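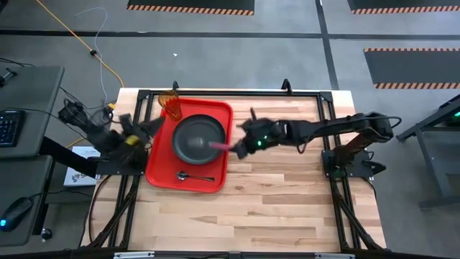

GRERNUM, January

Figure 2. Tabletop with a red tray holding a plate, a metal spoon and an orange cup.

Filed under: Consumer Electronics / Mobile Devices / Working Papers

4. Battery condition and asking price in the second-hand handset market

4.1 Sample

The listings analysed in this section were collected from Kapoor, an online marketplace for used phones that operates mainly in Rosasia and the towns near it. Collection ran for 98 days. A listing was kept if it gave the model, the storage size, the colour, a condition grade and a battery capacity reading expressed as a percentage of design capacity. Listings posted by repair shops were kept only when the shop did not also buy the same model through the site, as these sellers set their prices with knowledge of the trade-in offer. After duplicates were merged, 730 listings remained. All were for the Odis range, which was chosen for its stable parts supply and its battery reading, found in the same settings menu on every model.

Duplicates were a larger problem than expected. Sellers often take down a listing and post it again with a fresh title so that it returns to the top of the search page. Two listings were treated as the same handset if the photographs matched, or if the seller, model, colour and battery reading were identical and the second listing went up after the first was removed. In such cases the first asking price was used. The final asking price was also recorded and is used as a check in 4.4.

4.2 Variables

The dependent variable is the log of the asking price. Sale prices are not published by Kapoor, and asking prices are known to sit above them. The gap matters for the estimates below only if it varies with battery condition. We cannot rule this out. A seller with a worn battery may expect to be bargained down and set a higher starting price to allow for it, and the effect would be to make the measured discount too small.

Battery capacity enters as a continuous variable and, in a second specification, as a set of bands. The bands follow the wording used by the handset itself, which switches from "normal" to "service recommended" below a fixed threshold. Screen condition, body condition and the presence of the original box enter as separate indicators. Age is measured from the month of first activation where the seller gave it and from the release month of the model where they did not.

A replaced battery presents a coding problem. The reading after replacement is high, but buyers may be wary of parts fitted outside the maker's own service centres. Replacement was mentioned in 53 listings. These were coded separately and carry their own coefficient.

4.3 Results

Asking price falls with battery capacity once model, storage and age are held constant, but the relationship is far from even. Within the "normal" band the slope is shallow and cannot be told apart from zero for the older models. At the threshold there is a clear step down. Below it, the price is again fairly flat. Sellers appear to price the message on the screen more than the reading behind it.

The step is larger for handsets with an undamaged screen. Where the screen is already cracked, the battery message adds little further discount, which is consistent with buyers treating such handsets as repair projects and costing both jobs together. Colour has no measurable effect. The original box has a small positive effect that disappears when seller type is added.

The coefficient on replaced batteries is negative relative to an original battery with the same reading, and positive relative to an original battery below the threshold. Listings that included a receipt from a service centre were too few to be estimated on their own.

4.4 Checks

Using the final asking price in place of the first leaves the sign of every coefficient unchanged and makes the step at the threshold slightly larger. Dropping the repair shops widens the standard errors but does not move the main estimate. We also tested false thresholds above and below the true one and found no comparable step at any of them.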